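Forholm Community Help > Home and Household > Moving and Storage

How do I store a solid wood table for a few months without it warping?

Asked by marrowfield, 14 Apr 2019

We are between houses until the end of June and most of our furniture is going into storage. The one piece I care about is a solid oak dining table that came from my grandmother. It has a single extending leaf in the middle and the legs come off with bolts.

I have two options. One is a unit at Cavar, indoors on the first floor. The other is my brother-in-law's garage, free of charge, single brick with an up and over door. The garage doesn't leak but the concrete floor feels cold and a bit clammy in wet weather.

The removal firm quoted 1,099 pounds for the whole job if everything goes to Cavar, and less if we use the garage. I don't mind paying if it makes a difference to the table. What I want to know is whether to take the legs off, whether the top should lie flat or stand on its edge, and what to wrap it in. Somebody at work told me to use cling film all over and my mother says never to let plastic near it.

The finish is old wax as far as I know. There is one old water ring but otherwise it is in good shape.

3 answers

Answer from Wellington Amaral
Marked as most helpful

I did furniture repairs for 15 years and a fair part of that was tables coming back out of garages. Pay for the indoor unit if you can. Oak takes up moisture across the width of the boards and gives it up again when the air dries, and a single brick garage goes through that every time the weather changes. A few months probably won't ruin it but you may find the leaf no longer fits its slot, or a joint in the top has opened.

Take the legs off. Put the bolts and washers in a bag, write on the bag what they are, and tape it to the inside of one of the legs where there is no wax showing. Mark each leg and its corner with a pencil. They often look the same and fit differently.

Remove the leaf and wrap it separately. Old runners can slide open while the table is being carried, so tie them shut with webbing or soft cord.

Your mother is right about the plastic, at least against the wood. Cling film directly on wax can leave marks and it holds damp in. Use clean cotton sheets first, then removal blankets, and tie the blankets on with tape that only touches blanket. The removers may want to put film round the outside of the blankets for the van. Let them, then take it off once the table is in the unit.

As for flat or on edge, flat is better if you have the floor space. Lay it top down on blankets over battens, using enough battens that it doesn't sag between them. Keep the battens level with each other. If it has to go on edge, stand it on its long edge on two lengths of carpeted timber, as upright as you can get it, and tie it so it can't lean. A top left leaning at an angle for months can take a bend.

Don't wax it before it goes in. Dust it, wipe it with a barely damp cloth, dry it and leave it a day. Wax it when it comes out.

When you get to the new house, leave it unwrapped in a room with the heating low for a week before you fit the leaf. Mine went tight once and I forced it - that cost me an evening with a plane.

Comment from marrowfield: Thank you, this is very clear. We'll go with Cavar. I had no idea about marking the legs.

Answer from pedlarsway

We used Papadakis for a similar job and they were fine, although the blankets were extra and we weren't told until the day. Ask about that. Ours was veneered so I can't say much about oak. We put it on its side behind the wardrobes and it came out all right.

Also check your insurance. Our table was put down for 1,925 pounds and the storage cover only went up to a limit per item, so we had to list it separately. It took 2 phone calls to sort out.

Answer from t_hollis
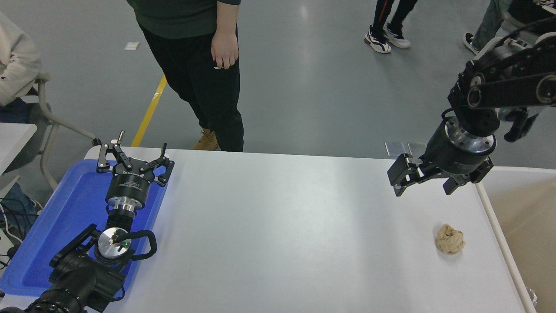 Can I stack boxes on the table top while it is in storage?
Keep anything heavy off it, and leave a gap above and around the wrapped top so that air can get to all sides. Light things such as cushions or a folded duvet will do no harm if the top is lying flat and well supported underneath.

I would add that moisture absorbers are worth having if anyone reading this has only a garage to use. I had the hanging Drorari ones and they needed emptying more often than I expected. Put them well away from the furniture in case they drip. Raise everything off the concrete on pallets, and don't push it up against the outside wall.

Comment from pedlarsway: Pallets can have woodworm, look them over first.

This question is closed to new answers.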